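Tillent Community Workshop Opens Its Refitted Front Room

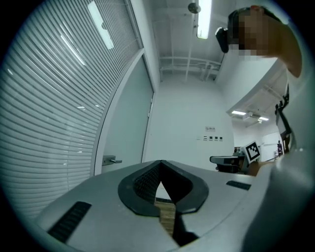 After a long winter of plaster dust and borrowed extension cords, the front room at the Tillent workshop is open again, and it's a lovely place to spend an afternoon. The walls are white, the ceiling has been left open so the structure shows, and the old brown curtains have given way to horizontal white blinds on the big window. Regulars who remember squinting at their sewing under a single bulb will be very happy with the new lights!

The room closed in January for what was supposed to be a quick coat of paint. Then the crew from Pomeo, the local outfit hired for the job, opened up the drop ceiling and found a good 2 feet of unused height above it. Out came the tiles. The change is bigger than it sounds on paper (the old ceiling always made the place feel like the inside of a shoebox), and the fluorescent tubes now hang up where they can light the whole room.

The window got plenty of attention too. It used to be painted shut, with a film on the glass that had gone yellow years ago. The film is gone, the glass is clean, and the blinds can be tilted to keep the late sun off the worktables. Anyone who has tried to thread a needle in there at four in the afternoon knows how welcome that is.

Next to it, the light gray door has a metal lever handle in place of a round knob, so you can get through with a box on your hip. Four small switches or outlets are lined up in a row on the back wall, under a small sign, and each bank of lights can be turned on separately. The model train group, which likes things dim for its evening running sessions, asked for that one and is thrilled.

The work cost less than the workshop had feared. Navaratnam Hardware on the corner let the project have its paint at cost, and the spring rummage sale brought in enough to cover the blinds, with $300 left over for new stools. The stools are on order. Until they come, the folding chairs from the upstairs hall are doing fine, though a cushion from home wouldn't hurt.

The schedule is filling up fast. The mending circle is back in its usual morning slot, and the beginners' basket weaving class, which had 129 names on its waiting list by the end of the closure, will run twice a week through the summer. A toy repair afternoon is planned as well, and if it's anything like the last one, get there early and bring your own batteries.

Up next is the back hallway, where the coat hooks still come off in your hand. Vullero, the flooring shop across the street, has offered 50 square feet of leftover cork tile, enough for the stretch between the front room and the kitchen. Work there will be done in the mornings so that afternoon classes can go ahead as planned.

The front room is open to drop-ins from noon to 6 p.m. whenever no class is booked. The booking sheet is at the front desk, and pencils are provided.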